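How to Wash Printed T-Shirts So the Print Lasts

By Ginevra Mancuso

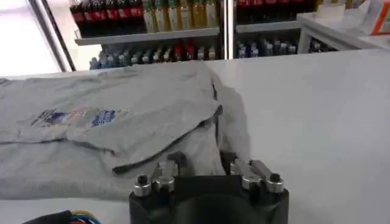 Most prints crack or fade because of heat and rubbing. The fabric usually holds up fine for years. A few changes to how you wash and dry will slow the damage down a lot.

What you need

Mild liquid detergent
White vinegar (optional)
A drying rack or a few plain hangers

Before washing

Check the care label first. If it disagrees with anything on this page, follow the label.

Turn each shirt inside out. Sort by color, and keep jeans, towels and anything with a zipper out of the load. Fill the drum loosely. A packed drum rubs the prints and doesn't rinse well.

If there is a stain on the fabric, dab detergent on it from the inside and leave it for 5 minutes. Don't scrub across the print with a brush.

Washing

1. Set the machine to cold. If you only have a warm setting, stay under 82 degrees Fahrenheit.
2. Pick the gentle or delicate cycle with a low spin.
3. Use a little less detergent than the cap suggests. Skip bleach and fabric softener – softener leaves a film that can make some prints peel.
4. For shirts that smell of sweat, add 3 tablespoons of vinegar to the rinse.

Wait at least a day before washing a shirt you printed yourself. Some inks need longer, so read the instructions that came with them.

Drying

Take the shirts out as soon as the cycle ends. Pull them gently back into shape and hang them or lay them flat, out of direct sun. If you have to use the dryer, choose low heat and stop while the seams are still a bit damp.

Ironing

Iron inside out on a low setting, without steam. Never put the iron straight on the print. A thin cotton dish towel between the two works well.

Storing

Fold with the print facing out, or roll the shirt loosely. Vinyl and thick plastic prints can stick to themselves in a warm closet, so put a sheet of plain paper over those before you fold.

Last updated November 30, 2023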